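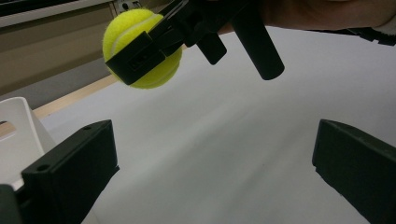 Household > Sorting & Storage > Small Stuff > Balls

How to Give Tennis Balls a Place to Live

A tennis ball is a simple object with one ambition, and that ambition is to be under the couch. I have owned tennis balls for most of my adult life and played tennis for very little of it. They turn up anyway. If yours have spread through the house, you need a tray, a flat surface and the willingness to throw a few things out.

What you need

A shallow plastic tray with raised walls. Mine is white and came from Stokico, in the aisle where they keep the things you didn't come in for. Rounded corners are easier to wipe out.
A table, or a big flat board laid on top of one.
A damp cloth.
A trash bag.

Step 1. Clear the surface

Take everything off the table, including the mail. A pale surface is best for this job, as lint and grit show up on it and a yellow ball is hard to lose against it. If your table is a nice one, lay a board over it first. Old balls carry more dirt than you'd think and they are generous with it.

Step 2. Set the tray down lengthwise

Put it to one side with a short end toward you, so you can reach in without leaning over the rest of the work. I spent my first attempt with the tray dead center and my elbows in it.
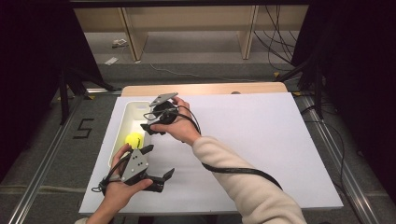 Put balls in one at a time and let go of each one only when it's touching the bottom. Dropping them from a height is more fun and takes four times as long, most of it spent on your hands and knees.

Step 3. Check each ball

Squeeze it. A good ball pushes back. A dead one gives in like a tired parent, and it goes in a separate pile. Then look at the felt. A little fuzz is fine, bald patches are not, and if the seam has begun to split, the ball is finished as a ball. Don't keep it for the dog unless you have a dog. (I kept a bag of them for a dog I was thinking about getting.)

Wipe the keepers with the damp cloth and leave them out until the felt is dry all the way through. Put away damp, they come out smelling like the rec center in Ruvthorpe, which I don't recommend in May or any other month.

Step 4. Decide how many you need

This is the painful part. Two is enough for a person who doesn't play. A bit more than that if you do. You may tell yourself you'll take it up again in the spring — fine, but the tray has walls for a reason, and when it's full you're done.

Step 5. Put the tray somewhere low

A bottom shelf or the floor of the hall closet. I used to keep mine on top of the Semple bookcase, and opening the window was enough of an event to bring one down on somebody. Low means a ball that gets out doesn't have far to fall, and it can roll under the couch in its own time.

Last updated 03/04/2018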